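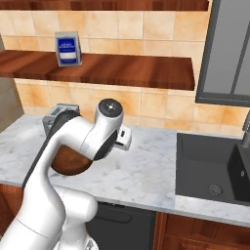 Reading time: 2 minutes

From: Fadime Dönmez
To: Residents' list, Hutari House
Subject: Re: Worktop sealing and access to kitchens in August

Dear all,

Thank you to those who replied to the first notice. Mr Oberholzer's question is one that several households have raised, and I am answering it on the list so that everyone has the same information.

On 2 August, Fabian Oberholzer wrote:
> The notice says that stone worktops will be sealed in all flats on
> the upper floors. Ours was replaced by the previous owner at his own
> cost, and I do not know whether it falls under the building contract.
> Do we need to clear the kitchen in any case? I would also like to
> know how long we will be without the use of the sink. We have a small
> child, and a full day would be difficult for us.

The contract with Drostent covers worktops fitted when the building was converted. Replacement worktops are not included, and owners who have them need not clear anything. If you are unsure which kind you have, please look at the handover papers for your flat. Original worktops are listed there under item 99. Where the papers have been lost, Jinfeng Fan at the management office can check our own copy.

The sink may be used until the fitter arrives. After sealing, the surface must be left alone for three hours, and taps should stay off during that time. Visits begin at 8.30 in the morning, and households with young children may ask for the first visit of the day. Mr Oberholzer, I have put your name down for this provisionally — please tell the office if your worktop proves to be a replacement.

Two further points arose from other replies.

The cost will be met from the repairs fund. No separate charge will be made to any flat, and the bill from Drostent will appear in the yearly accounts under reference 2492. Toàn Cao asked whether owners of replacement worktops could join the work at their own expense. They may, but the agreement would be between the owner and the firm, and the office cannot take part in it.

Keys may be left at the office against a signature. We regret that keys cannot be accepted by post or left with the cleaning staff. Fitters will not enter a flat where no one is at home unless the signed form has been received.

Requests for a change of visit should be sent to Jinfeng Xu, with the flat number in the subject line. Please do not reply to the whole list for this purpose.

Yours faithfully,

Fadime Dönmez
Building Management, Hutari House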